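How to Get White Rings and Cloudy Patches Out of a Wooden Table

You put a hot mug down. You knew there was a coaster. The coaster was right there. Now you have a pale circle on your table and you're reading this, so let's get on with it.

First, work out what you've got. White or cloudy marks mean moisture or heat has got into the finish. They're the easy ones. Black or dark gray marks mean water has gone through the finish and into the wood, and you want my other page, the long one with the sanding.

Next, find out what the finish is. Pick a spot underneath and dab it with a cotton swab dipped in rubbing alcohol. If it goes sticky within a minute, you've probably got shellac, and alcohol is off the menu from here on. If nothing happens, it's likely a varnish or polyurethane and you can relax a little. If it's an oiled table you'll know, as whoever sold it to you will have gone on about it.

What you need

A clean cotton T-shirt you don't love
An iron with the steam turned OFF
Petroleum jelly
Non-gel white toothpaste
Paste wax
Patience, or a radio

Step 1. Clear and clean

Take everything off the table. Wipe it with a damp cloth and a drop of dish soap, then dry it at once. My neighbor Jasmina Dimitriou skipped this and ironed a crumb into her dining table, where it remains. Let the top sit overnight if you can stand to. Fresh rings sometimes fade by morning and you get to take the credit.

Step 2. Look at it from low down

Get your eye level with the surface and look across it toward a window or lamp. Dull spots show up against the shine, and so do all the scratches you'd been happily ignoring. Mark the cloudy ones with a bit of painter's tape next to them, never on them.

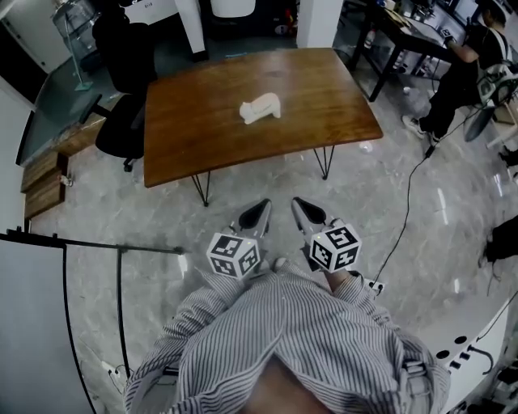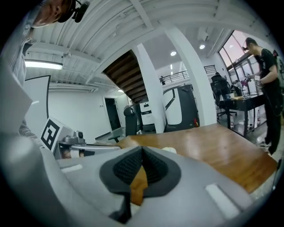
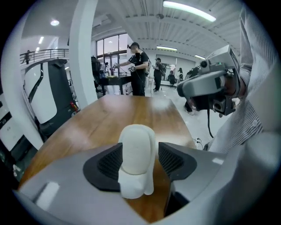
Step 3. The iron

Fold the T-shirt once and lay it over the mark. Set the iron to its lowest heat, empty the water tank, and check the tank again. Press for 10 seconds, lift, look. The ring should be a bit fainter. Keep going in short presses, moving the iron the whole time, and stop when it's gone or when you've done it 20 times, whichever comes first. More heat past that point will give you a new and larger mark in the shape of an iron.

Don't do this on shellac or on anything your family calls an heirloom.

Step 4. The jelly

If a ghost of the ring is hanging around, smear petroleum jelly over it, thick as frosting, and leave it overnight. Wipe it off in the morning. Keep cats and toddlers out of the room, for their sake and the sofa's.

Step 5. Toothpaste, if you must

Toothpaste is a very mild abrasive, so it's taking off a tiny amount of finish. Use a pea-sized dab on a damp cloth and rub with the grain, lightly, for a minute. Wipe clean. You can do that twice. Three times and you'll have a dull patch that smells of mint.

A reader, Nahom Hadgu, wrote in to ask about using 220 grit sandpaper instead. On a white ring? No. Put it back in the drawer, Nahom.

Step 6. Wax

Rub on a thin coat of paste wax, let it haze over, and buff with a clean part of the T-shirt. Do the whole top or you'll be able to see exactly where you've been. Thin means thin - if you can write your name in it, wipe half of it off and try again.

Still there?

Wait a week and do steps 3 and 4 once more. If it hasn't budged after that, the finish itself is damaged and needs stripping, or a nice bowl of lemons placed on top of it. I've had a bowl of lemons on mine since March.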